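The Second Bin

When my uncle died he left me his hardware shop, his overdraft and Custódio Guerreiro, who had worked there for 14 years and regarded all three of us as temporary.

The shop was called Ninlow. My uncle had bought the sign second-hand from a firm that sold curtains and had never seen the need to paint over it. People still came in wanting pelmets. Custódio sent them away with hooks.

I had given myself until May to sell the place. The buyer was a man called Arnulfo Restrepo, who owned a chain of kitchen showrooms named Zanley and who wore his reading glasses on his forehead even while reading. He wanted the building. He didn't want what was in it, and the contract said so in a clause that ran to two pages. Everything had to go, down to the last washer.

"Where does it go?" asked Custódio.

"Away," I said. I had been a manager of sorts for 11 weeks by then and had picked up the language.

We began in the back room, where my uncle kept the things he hadn't decided about. He had been an indecisive man. There were drawers of keys for locks long since drilled out, a biscuit tin of left-hand gloves, and a ledger in which he had recorded, in pencil, every argument he had ever had with the council. The last entry ended in the middle of a word.

Custódio's method was simple. He had a light wooden table and on it he put two metal bins, one behind the other. The front one was for things we would keep. The one behind was for things we wouldn't. Since Restrepo's contract said we were keeping nothing, I pointed out that we could manage with one.

"Then how would we know what we had decided?" he said, and went to put the kettle on.

I'll say this for the method, it was slow. He picked up each object and turned it over. He told me who had ordered it and whether they had paid. A hinge could take ten minutes. A box of assorted brackets took up most of an afternoon, there being a bracket in it which had been the subject of a small claim. By the end of the first week we had cleared one shelf and I knew a great deal about a dentist in Rua Nova.

"You could just tip it all in," I said.

"I could," said Custódio, in the voice he used for people who wanted pelmets.

So I went home and left him to it, and I came back on the last morning in a bad mood, with Restrepo due at noon. The shelves were bare. The drawers were bare. Even the gloves had gone. I walked over to the front bin expecting to find it heaped to the rim with hinges, and I was ready to be firm. 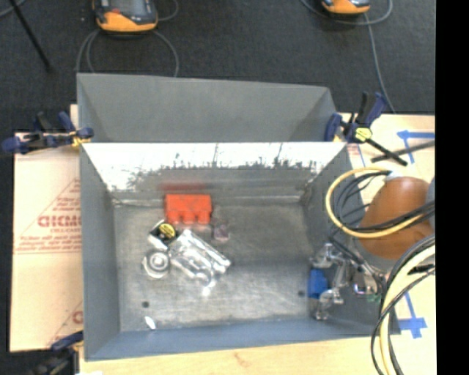
What He Kept

"That's it?" I said.

"That's it."

I had prepared a speech for a full bin and it didn't fit this one. The floor of the thing was mostly scratches. I looked at the red block with the three bumps along one side, which lay up by the back wall, and had to admit that I knew it.

It had lived on the counter by the till. My uncle gave it to me to hold whenever my mother brought me in, so that I wouldn't hold anything with a price on it. I had no idea what it was then and I've none now. I once asked him and he told me it was a spare.

"A spare what?"

"If I knew that," he said, "I'd fit it."

I didn't say any of this to Custódio. I pointed instead at the little yellow-faced thing lying askew beside it.

"And that?"

"He measured you with it," said Custódio. "Every birthday, on the door frame. You don't remember? You used to stand on your toes. He took it off the total."

I went and looked at the door frame. Someone had painted it, several times, in a brown that my uncle must have got cheap. You could feel the pencil marks with your thumbnail, if you wanted to, and if nobody was watching. Custódio was watching. He became interested in the kettle.

"What about the shiny packet?" I called.

"Never opened. He bought it from a traveller for Grallilier who had come in out of the rain and was crying. He said a man can't sell you something while crying and then see you open it in front of him. After that I think he forgot."

"And the roll? And the purple thing?"

"Those are mine," said Custódio. "I'm allowed things."

Restrepo came at noon with his glasses on his forehead and a young man carrying a laser. The laser said the room was smaller than the plans did. The young man tried it from the other corner and it got smaller still. Restrepo walked up and down between the empty shelves and said the word "island" a number of times. Then he arrived at the table.

"The contract says cleared," he said.

"It's nearly cleared," I said.

"What's all this?"

I looked at it, all this. I thought of the overdraft, which stood at 1728 euros and had its own letterhead by now. I thought about kitchens, and how many of them one street could reasonably need.

"Stock," I said.

He pulled the glasses down at last and looked at me through them, which I don't believe did him any good. Then he said he would have to speak to someone, and the young man folded up his laser, and off they went in a very clean car.

Custódio brought the tea. He had made it in the good cups, which I distinctly remembered telling him to get rid of.

"Where's everything else?" I asked. "The hinges. The brackets."

"In my garage."

"All of it?"

"You said away." He blew on his tea. "It's 81 steps. I can have it back by tonight if you take the other end of the gloves."

The bell on the door went. A woman put her head in and asked whether we were still doing pelmets.

"What width?" I said.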